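Come push blocks with us! Paid testers wanted for a gripper and controller comparison

Hi! I'm Everaldo Figueiredo, and I run the little test bench at Hondeck. I'm looking for 30 people to come in during May and drive a robot arm for an afternoon. You don't need to have touched one before. In fact, half the spots are saved for people who haven't, so please don't talk yourself out of it before you get to the end of this page.

What we're trying to find out

We have two controllers that both claim to be easy. One is the Jila, a handheld thing you move through the air and the arm follows. The other is the Didenko, which sits on the desk and has a puck you push and twist. I have my favorite and I'm keeping it to myself until the last tester has gone home (ask me then, I'll talk your ear off).

We're also comparing end tools. The plain one is a single straight rod with a round tip, and all it can do is nudge. The other is the Reditz two-finger gripper, which can pick things up but is a lot fussier about how you come in. My hunch is that new people will be happier with the rod and that people who fly drones or play a lot of video games will want the Reditz right away. I've been wrong about this kind of thing before, and I'd love to be wrong again with decent numbers behind it.

What you'll do

1. Sit down, get a ten-minute intro from me, and wiggle the arm around until it stops feeling strange. Snacks are at the front desk, so fill up first.

2. Do the rod tasks. You get a row of little blocks on a wooden board and a card that says something like "put the heart next to the green cylinder" or "get the blue cube to the front edge." The star is the one people complain about, as it likes to spin when you catch it on a point. Go as slow as you want, we time it but there's no prize for speed. 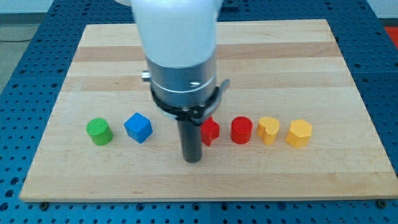 3. Switch controllers and do the same cards again. Some of you will start on the Jila and some on the Didenko, and I pick the order, sorry, no trades.

4. Take a break, then try the Reditz gripper with whichever controller you liked better. We'll swap the tool while you stretch your legs.

5. Fill out two pages of questions and tell me what bugged you. I read every word of these. The last round got us a taller chair and a much better emergency stop button.

How long and how much

Plan on three hours, start to finish. Sessions begin at 1:00 p.m. and you'll get a $90 gift card when you leave, even if you quit halfway through because your wrist hurts or you just aren't feeling it. Parking behind the building is free.

Who can sign up

Anyone 18 or over who can sit at a desk for 40 minutes at a stretch. Glasses are fine. Left-handed people, please, please write to me! We had hardly any last time and the Jila feels quite different in the left hand. If you've worked for a company that makes arms or controllers in the past year, I can't use you for this one, but I'm happy to put you on the list for later.

What we keep

We log the arm's movements, your times and your answers. Your name stays on the sign-up sheet and gets swapped for a number everywhere else. We don't film faces. Our log from earlier rounds is at 3603 block moves and I'm hoping this group gets us a good 2000 more.

How to apply

Call the Hondeck front desk and ask for extension 1156, or stop by and leave a note with your name, a phone number, which hand you use, and whether you've ever run a robot. One line is plenty. Tell me which afternoons are bad for you too. I call everybody back myself, usually after 4:00 p.m., so if a number you don't know rings around then, pick up!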